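Why do songs have rounds?

I sing in a choir with 32 other people, and my favorite thing we do is also the easiest. It's called a round, and I bet you've sung one already. "Row, Row, Row Your Boat" is a round. So is "Frère Jacques," the one with the sleepy monk who should be ringing the bells.

In a round, everybody sings the same tune, but they don't all start at the same time. The first group sets off alone. When they get to the end of the first line, the second group begins at the beginning, while the first group just keeps on going. Then a third group comes in, and maybe a fourth. It sounds like a big muddle if you write it down, but when you hear it, it's lovely! 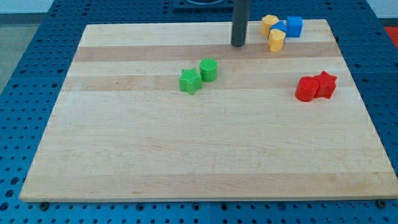
A round works when all of its lines fit on top of each other. Whoever writes the tune has to think about that from the very start, so that line one sounds good with line two, and line two sounds good with line three (and so on, right to the end).

People have been singing rounds for over 600 years. One of the oldest we still have the notes for is called "Sumer is icumen in," and it's in a very old kind of English. It's about summer arriving and a cuckoo singing. Four singers can chase each other through the tune, while two more sing a little pattern underneath that goes over and over.

Church choirs sing rounds too. There's a short one called "Dona nobis pacem," which is Latin for "give us peace." It has three parts and they're all quite slow, so you get plenty of time to breathe. Our choir leader, Sibusiso Masilela, starts us off on it every May, and I always come in too early.

Want to try one at home? You need 4 people, or 2 if that's all you've got. Sing the whole song together first, until you're sick of it. Then split up and pick who goes first. Keep a steady beat with your foot — and if you get lost, stop, listen for your group, and jump back in on the next line.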